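Drerkthorpe Neighbors Help Board
Category: Roads, Weather and Town Services

How do I thank the plow crew properly, and who do I call about my mailbox?

Posted by Shagufta Kiani
May 15, 2023

Hello neighbors! I hope this is the right place to put this, and please move it if it isn't. I have two things on my mind and they are both left over from that awful April storm, the one that came after everybody had already put the shovels away and some of us (me) had pansies out on the porch.

First, I would like to thank the crew who cleared Sasaki Road. We live at the far end, past the second bend, and my mother-in-law was with us and needed to get to her appointment the next morning. I had called to cancel it and was standing at the window in my robe feeling sorry for myself when the plow came around the bend with its lights going. They made two passes and then one of the men got out and dug a path to the side door by hand. I never got his name. I waved like a fool and he waved back and that was that. I would like to send something, a card at the very least, but I don't know whether it goes to the town or the county, or whether they are even allowed to accept a pie.

Second, and I feel a little sheepish asking this in the same breath, our mailbox went down in the same storm. The post snapped clean off at the ground. I don't blame anybody for it. The snow coming off a plow blade is heavy stuff. But I have been propping it in a bucket of gravel ever since and our carrier has been very patient, and I would like to know if the town helps with that or if I should just go buy a post and be done with it.

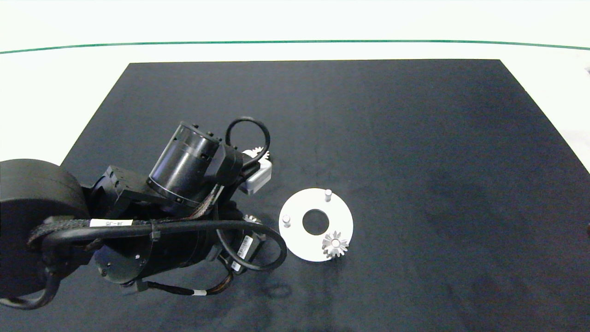 Does it matter if I waited this long to report the mailbox?

Bohdana Panasiuk
You have time. Storm damage claims stay open until the end of June here, so get yours in and don't fret about the delay. I worked the front counter at the town office for years before I retired, and people came in with April damage all the way through Memorial Day and no one so much as raised an eyebrow.

Now let me take your questions in order, and forgive me if I go on a bit. I love this subject more than a person should.

Sasaki Road is a town road as far as the old creamery and a county road after that. If you are past the second bend you are on the county side, and that means the crew you saw came out of the Polivden garage. It's the low building with the salt shed behind it, on the left as you head toward the grain elevator. There are only 3 trucks based there, and that storm had them out all night and well into the next day, so whoever dug out your side door had been up a very long time when he did it. I think that makes it even kinder.

A card is perfect. Put "Sasaki Road crew" on the envelope with the date of the storm if you remember it, and drop it through the slot at Polivden. They pin them up in the break room over the coffee maker. I have seen that wall, and there is a crayon drawing of a plow up there from a child who must be in college by now. As for the pie, homemade food is fine as long as it's for everybody and not for one man in particular. Gifts of money or gift cards they have to turn down, and it embarrasses them to do it, so please don't. If you do bring a pie, go early. They start at six and by mid-afternoon they are scattered all over the county.

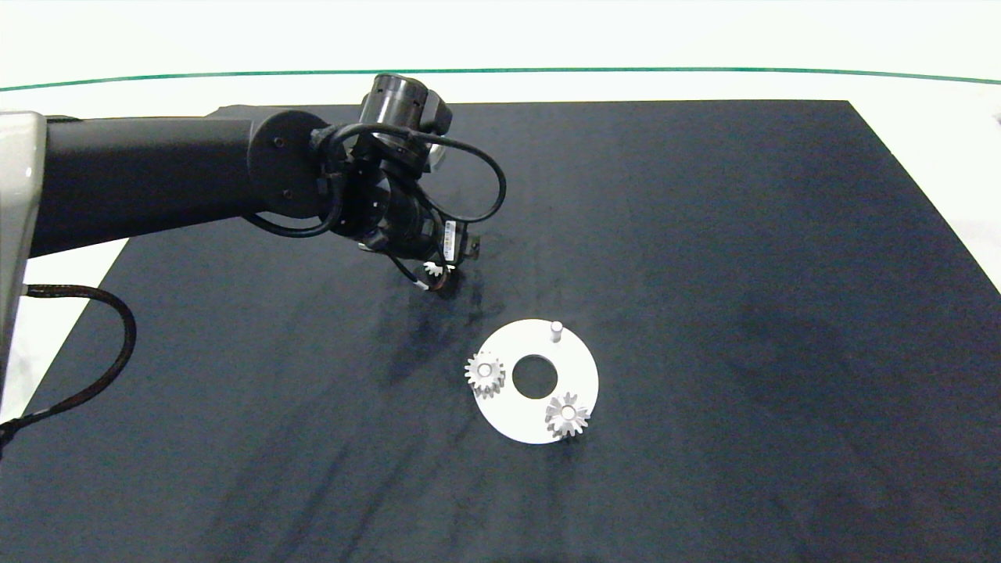 They also like it when a letter goes to the supervisor, because it ends up in the file, and a nice word in the file can do a fellow some good later on. Two or three lines will do. Say what they did and where they did it and they can work out from the route sheet who was driving.

On the mailbox, the rule is a little fussy. If the blade itself struck the box or the post, the county will put in a standard post and a plain metal box at no charge to you. If it was the weight of the thrown snow that knocked it over, they generally won't, but they do look at each one, and in a bad storm they have been known to be generous. There were 193 mailbox reports after this one, so I'd expect a bit of a line. Ask for the damage form at the counter or have them mail it to you. Keep the broken piece of post if you still have it. They like to see where it broke, and whether there's any yellow paint on it.

And one more thing while I'm at it! Set the new post so the front of the box is back from the edge of the pavement by the width of your hand, and no closer. Half the ones that go down every winter were leaning out over the road to begin with. Mine included, the first year we were married.

Write back and tell us what kind of pie.

Guvow
Just buy the post. I filled out the form two winters ago and it took until August and they said it was thrown snow. Hardware store has them, pressure treated, go down at least two feet and tamp it good. I used one bag of mix and it hasn't moved. Also check that your box isn't already loose on the bracket, mine was, and it would have gone over in a stiff wind.

I agree on the crew though, they did a fine job on our end too.

Shagufta Kiani
Oh, thank you both, this is wonderful. Bohdana, I did not know we were on the county side after all these years of paying attention to the wrong newsletter! I found the broken end of the post behind the garage, and my husband says there is something yellow on it, although he also says it could be from when he painted the swing set, so we will bring it along and let them decide. If they say no I'll go by what Guvow said and get a bag of mix.

The letter to the supervisor is written and I'm taking the card over myself. It will be rhubarb, two of them, with the lattice top, and I'll have them there by six if I can get my oldest up to help me carry.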